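Ilto wrist camera mount with the soft-food finger set: review after one season

Rating: 4 out of 5

I bought this mount and finger set for a single tabletop arm that does one job, which is handling fruit. The arm sits on a bench with a light work surface, has a two-finger gripper, and used to have a camera clamped to a post beside it. The post got bumped all the time. Every bump meant redoing the calibration, so I went looking for something that would put the camera on the wrist and leave it there. The Ilto kit does that, and it has been on the arm since November.

What comes in the kit

You get the mounting ring, a small camera bracket, two black fingers, a cable guide, a bag of screws and a folded instruction sheet. There is a spare bracket too, which I did not expect at this price. The camera is not included. Mine was already in the drawer and fit the bracket without shims. No hex keys are included either, and one of the screws takes a size I had to go and buy.

Fitting it

The ring bolts on between the arm's wrist flange and the gripper. Take the gripper off first, clean both faces with a dry cloth, then put the ring on with the notch facing the cable side. The sheet shows the notch on the wrong side in one drawing and the right side in the next. Go with the second drawing.

The fingers slide onto the gripper jaws and are held by two screws each. Leave those a little loose, close the gripper slowly with nothing in it, let the fingers line themselves up, then tighten. I tightened them first on my initial try and the tips met at an angle. It did not hurt anything, but thin items slid out of the gap.

From opening the box to the first test grip took me most of a Tuesday afternoon. The mechanical part was quick. Nearly all of that time went to the cable.

The cable

This is where the kit loses its point. The guide holds the camera cable against the last joint and then stops. If you follow the sheet, the cable hangs in a loop that catches on the elbow when the wrist turns all the way over. I added a Sedby spiral wrap from the wrist to the elbow and left enough slack for the full turn. Run the wrist through its whole range at low speed, by hand if your arm allows it, before you let it run a program. Do it in both directions. I only did one direction and pulled the plug out of the camera on the way back.

Settings

You have to tell the controller the new tool length and weight. The sheet gives both, and the weight was right. The length was off by 3 millimeters on mine, which might be down to my gripper. Measure it yourself with the fingers closed. If you skip this, the arm will press down too hard at the bottom of a pick, and with fruit you will know right away.

Grip force took longer. I started at the lowest value that would hold a banana by its sides and went up in small steps until it stayed put while the arm moved. A banana that is still in its skin will take more than you might think. Once it is peeled the setting needs to come down, so I keep two separate values saved and have the program switch between them.

Slow the arm down for that second value. At the speed I use for oranges, the picture from the wrist camera smears. The camera moves with the hand, and anything loose in the grip, such as a flap of peel, moves on top of that. A shorter exposure helps if you have the light for it. I added a second lamp and still run the peeled fruit at a lower speed. For checking a grip, I stop the arm for a moment and take the picture then.

Where to aim the camera

Tilt the bracket until both fingertips show in the lower part of the picture, with clear surface past them. The sheet suggests centering the tips. I tried that and lost too much of the fruit behind the fingers. With the tips low, I can see the item and the grip at once, and I can see if one finger is touching before the other.

Use a plain surface under the work. I had a patterned mat before, and a light, plain one made setting up much easier.

Cleaning and upkeep

The fingers have slots and notches, and fruit gets into them. I wipe them down after every session with a damp cloth and go over the slots with a soft toothbrush. If you leave banana in there overnight it sets hard and you will need a wooden pick to get it out. Fruit stickers also end up on the fingertips now and then. They peel off by hand.

Check the finger screws every week. One of mine had backed out by the 900 cycle mark, and a drop of medium thread locker fixed it. The ring bolts have not moved. I also wipe the camera lens each morning, as a little juice on it softens the picture more than you would expect.

After 17 weeks the finger surfaces show wear at the tips but still hold. Replacement fingers are sold as a pair.

Compared with the Wenance

I tried the Wenance mount on the same arm before this one. It is lighter and its cable guide is better, since it clips on at two joints. The bracket has only one tilt position, though, and I could not get both fingertips in view with it. If your gripper is short that may not matter. Mine is not, so I sent it back.

Should you buy it

If you have one arm, a small camera and a job that involves soft things, yes. Plan on buying the cable wrap and the missing hex key at the same time. If you swap grippers often I would look for something else, because the ring has to come off each time and the tool length has to be checked again.

Four out of five. A longer cable guide would have made it five.
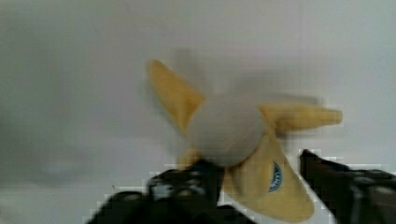

Wrist camera view with the arm moving: peeled banana in the fingers, peel flaps hanging open.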